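Household Textiles, Week 5 handout
Fiber, weave and what "thread count" is really telling you

Okay, so this one got long. I wrote up most of what I said on Wednesday plus the bits I skipped when the projector died on me. If you were there you can skim down to the weaves, which is where I started rushing. Bring your fabric swatch cards next time, please, all of them, even the ones that have come unglued.

Where we left off

Last week we did fibers: cotton, linen, wool, polyester, and the rayon family (viscose, modal, lyocell). Remember that a fiber is the hair-like stuff, a yarn is fibers twisted together, and a fabric is yarns woven or knitted. People mix these up constantly. "Cotton" is a fiber. "Percale" is a weave. "Jersey" is a knit. You can have cotton percale and you can have a polyester blend percale, and they feel pretty different when you sleep on them in July!

Staple length

Cotton fibers come in short, long and extra-long. Longer fibers have fewer ends poking out of the yarn, so you get a smoother surface and less pilling. Pills are those little balls that show up right where your feet rub. When fibers get loose and tangle together you get a pill, and if there's polyester in the mix the pill hangs on, as polyester is strong and won't snap off. A pure cotton sheet sheds a lot of its pills in the wash. A blend keeps them forever (ask me about my college sheets).

Thread count

Thread count is the number of yarns in one square inch, lengthwise plus crosswise. That's the whole definition. The lengthwise ones are the warp and the crosswise ones are the weft. Write that down, I will ask you and I'll keep asking you.

There's only so much room in a square inch. So how does a package get to say 900? Usually by counting plies. If you twist 2 thin yarns together and weave that as one yarn, somebody in marketing would love to count it twice. I passed around the Bramwell swatch, which is sold as 900, and the Stevetti one, sold as 500. Most of you picked the Stevetti as the nicer fabric with your eyes shut. Ikechukwu Olatunji put them both under the pick glass at the break and found the Bramwell was plied both ways, so thank you for that, it saved me ten minutes of arguing.

A decent single-ply sheet with good long fibers in it can beat a big number easily. My rule is to feel the fabric first and read the label second.

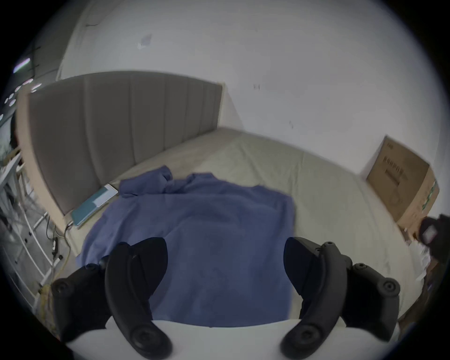 Weaves you need to know

Plain weave. Over one, under one, all the way across. It has the most crossings of anything we'll look at, which makes it stable and kind of crisp. Percale is a plain weave with a close set. It wrinkles. I love it anyway.

Twill. Over two, under one (or over two, under two, and so on), with each row shifted over by one yarn. That shift makes the diagonal lines you see on jeans. Fewer crossings means it drapes better and wrinkles a bit less than plain weave with the same yarns.

Satin and sateen. Over four, under one is the usual one. The long stretches where a yarn skips over the others are called floats. Floats bounce light back at you, so the cloth looks shiny, and they also catch on things: rings, cat claws, a rough heel. Satin is traditionally filament yarn with warp floats. Sateen is generally cotton, and in bedding you'll see the word used for either kind of float, so don't get too hung up on it.

Knits, very quickly. Loops in place of straight yarns, so they stretch. Jersey sheets are T-shirt fabric, basically. They're cozy, they sag a little, and the edges curl when you cut them, which Samira Karam discovered halfway through her sample. We'll do knits properly in November.

Shrinkage

Cotton yarns are under tension on the loom. The first time you get them hot and wet they relax, and the fabric pulls in. Most of it happens in the first few washes. The warp generally shrinks more than the weft because it was the one being stretched tight, so a flat sheet tends to lose more length than width.

To work out shrinkage: measure before, measure after, subtract, divide by the before, times a hundred. If your square starts at 10 inches and ends up at 9.5, that's 5 percent. Mark your warp direction BEFORE you wash. Use the laundry pen and not a ballpoint, we have been through this.

For your lab

Cut one square each of the Hodley plain weave and the Ritwood sateen. Mark the warp, measure, wash warm, tumble dry, measure again. Do that three times and put the numbers in the table at the back of your packet. Then write me a paragraph on which one changed more and why you think so. A guess is fine if you tell me what you're basing it on.

Course page is still under 2046 if you lost the link. Reading for next time is the finishing chapter: mercerizing, sanforizing, brushing, and the wrinkle-resistant stuff. Skip the section on flame retardants, we'll get there with the upholstery unit.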